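Origin rules, tariff headings and a spreadsheet

I finished the second module of the trade agreements course in February and have now redone the cost sheet for the Takosska route. Under the agreement text, goods need 50 percent regional value to claim the lower rate. My first draft reached 37.

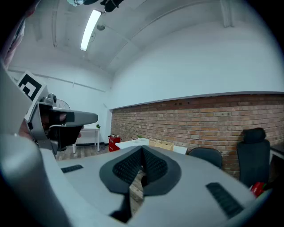

Gripper jaws over a wood-look floor.

The error was in the freight line. I had counted the Lostulness leg as non-originating, which the annex does not require. With that fixed, 94 of the invoice lines qualify.
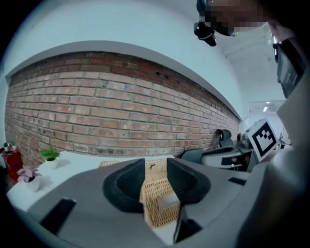

The remaining lines need a supplier declaration. Firnercombe accepts a single long-term declaration per supplier, so I will use that form and keep copies with the invoices. 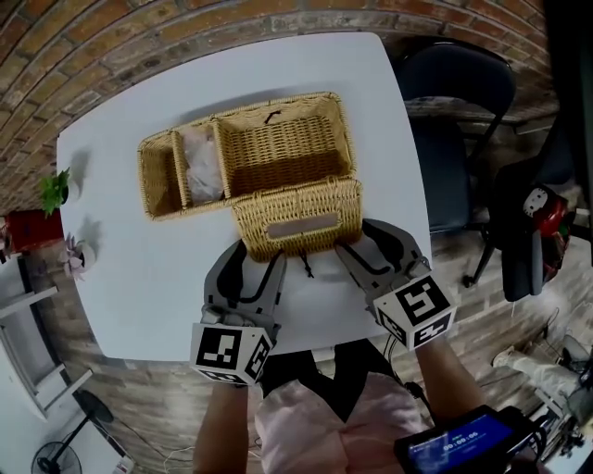
Wicker basket on the white table, lid folded down.

Next module: cumulation between member countries. The reading list is long and I have only opened the first annex.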